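Kakakhel – Songtexte und Metadaten einer Metal-Sammlung

Stand: November, Version 3

Kakakhel ist eine Sammlung von Songtexten, Besetzungslisten und Veröffentlichungsdaten kleiner Metal- und Hardcore-Bands. Der Datensatz enthält 2,843 Einträge. Das Komma ist das Tausendertrennzeichen aus dem Exportskript und steht so auch in der Datei zaehlung.txt.

Angelegt wurde die Sammlung von Sarla Khurana als Nebenprodukt ihres Fanzines Clireck. Seit Version 2 pflegt Shahzad Qureshi die Tabellen, die Texte liest weiterhin Sarla Khurana gegen.

Inhalt

songs.csv – ein Eintrag pro Stück, mit Titel, Band, Tonträger, Jahr, Laufzeit in Sekunden und Sprache
bands.csv – Bandname, Herkunftsort, Gründungsjahr, Status (aktiv, aufgelöst, unbekannt)
besetzung.csv – Person, Band, Instrument, von, bis
texte/ – je eine Textdatei pro Stück, UTF-8, Zeilenenden LF
zaehlung.txt – Ausgabe des Exportskripts
LIESMICH.txt – diese Datei

Die Verknüpfung läuft über song_id und band_id. Beide Kennungen bleiben zwischen den Versionen gleich. Wird ein Stück gelöscht, wird seine Kennung nicht neu vergeben.

Herkunft der Daten

Die meisten Texte stammen aus Beiheften von CDs und Kassetten und wurden von Hand abgetippt. Bei 70 Stücken kamen sie direkt von den Bands, meist per E-Mail. In songs.csv steht dafür im Feld quelle der Wert "band", sonst "beiheft" oder "gehoert". Texte mit dem Wert "gehoert" hat Amna Bhutto nach Gehör aufgeschrieben. Unverständliche Stellen sind dort mit [?] markiert, und bei den Grindcore-Sachen sind das viele.

Die Laufzeiten sind von den Tonträgern abgelesen. Wo Beiheft und tatsächliche Länge voneinander abweichen, gilt die gemessene Länge. Bei versteckten Stücken am Ende einer CD wird die Stille davor nicht mitgezählt.

Auswahl

Aufgenommen werden Bands, die mindestens eine Demo, EP oder ein Album selbst oder bei einem kleinen Label veröffentlicht haben. Reine Coverbands fehlen. Livealben sind nur erfasst, wenn ein Stück sonst nirgends erschienen ist. Das Label Finlow ist vollständig vertreten, Jallo nur mit den ersten 35 Katalognummern. Der Rest ist geplant, einen Termin gibt es nicht.

Bekannte Fehler

Die Genreangaben sind uneinheitlich. "Death/Doom" und "Doom-Death" stehen nebeneinander und meinen dasselbe. Eine Bereinigung wurde in Version 2 begonnen und kam bis zum Buchstaben M.

In besetzung.csv fehlen oft die Enddaten. Ein leeres Feld heißt also nicht, dass die Person noch in der Band spielt. Gastmusiker stehen nur dann drin, wenn sie im Beiheft namentlich genannt sind.

Umlaute in Bandnamen sind so übernommen, wie sie auf dem Tonträger stehen, auch wenn sie dort nur Zierde sind. Für die Suche gibt es das Feld name_einfach.

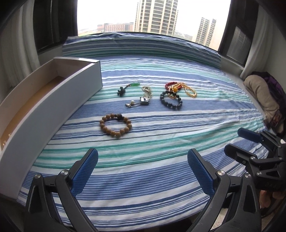 Bei Split-Veröffentlichungen ist jede Seite als eigener Tonträger eingetragen, beide haben dieselbe Katalognummer. Wer nach Katalognummern zählt, kommt deshalb auf weniger Tonträger als beim Zählen der Zeilen. Bei Splits mit drei oder mehr Bands ist die Reihenfolge der Stücke nicht überall geprüft.

Nutzung und Rechte

Die Tabellen dürfen frei verwendet und weitergegeben werden, mit Nennung von Kakakhel als Quelle. Die Songtexte gehören den jeweiligen Urhebern und liegen nur für Forschung und privates Nachlesen bei. Ganze Texte bitte nicht auf anderen Seiten veröffentlichen. Wer als Band einen Text entfernt haben möchte, schreibt an Pramila Shakya. Gelöscht wird mit der nächsten Version, auf Wunsch auch sofort.

Änderungen in Version 3

– 90 Stücke ergänzt, überwiegend Kassetten-Demos
– Feld quelle eingeführt
– doppelte Einträge bei Neuauflagen zusammengelegt, das Jahr ist jetzt immer das der Erstveröffentlichung
– Sprachkürzel auf zwei Buchstaben vereinheitlicht
– Schreibfehler in den Texten korrigiert, gemeldet von Noreen Mohmand

Korrekturen bitte mit song_id und einem Hinweis auf die Quelle schicken. Ein Foto der betreffenden Beiheftseite genügt.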